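When a Robot Lets Go Too Soon

A robot arm can do the same job 915 times and then get it wrong. When that happens, people say the robot had a fault. A fault is any problem that stops a machine from working the way it should.

At the Ukosari workshop, robot arms practice stacking blocks. It sounds easy. You can do it without thinking, but a robot has to be told how far to reach, when to close its fingers, and when to open them again.

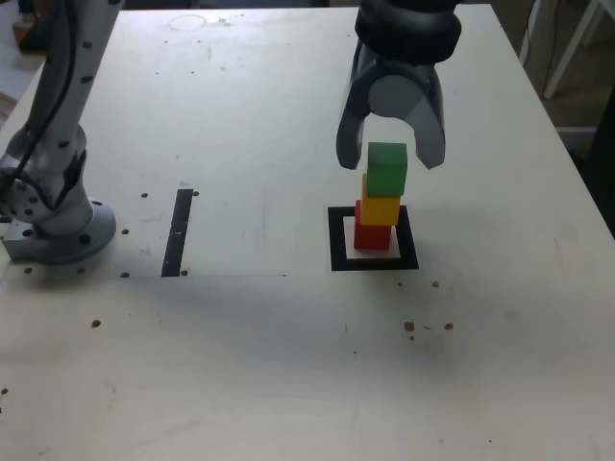
Miklós Kun wrote in to ask why the robot can't just look and see that a block is falling. Some robots can. Many only check the things they were told to check, and falling blocks may not be on the list.

In August, one of the arms began to open its fingers too early. Each block dropped a short way before it landed. Low blocks stayed put, but the third one often slid off and took the others with it.

Hajnalka Bozsik went through the robot's log, a kind of diary that the computer keeps. The log showed that the arm thought it was 7 millimeters lower than it really was. The arm had been bumped during cleaning, and its starting point had not been set again. Setting the starting point is called calibration (say it: kal-uh-BRAY-shun).

After calibration, the team ran 20 slow tests before going back to full speed.

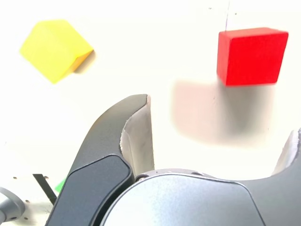 A gripper has fingers that open and close. Keep your own fingers away from them!

A dropped block does little harm. A robot that carries heavy metal parts could hurt someone with the same mistake. That's why robot arms have a stop button, often a big red one. Pressing it makes the arm stop moving.

If you ever visit a place with robots, stay behind the line on the floor and ask before you touch anything. An arm that is standing still may only be waiting for its next instruction.

Words to know
Fault: a problem in a machine
Log: a record of what a machine did
Calibration: setting a machine so that it measures correctly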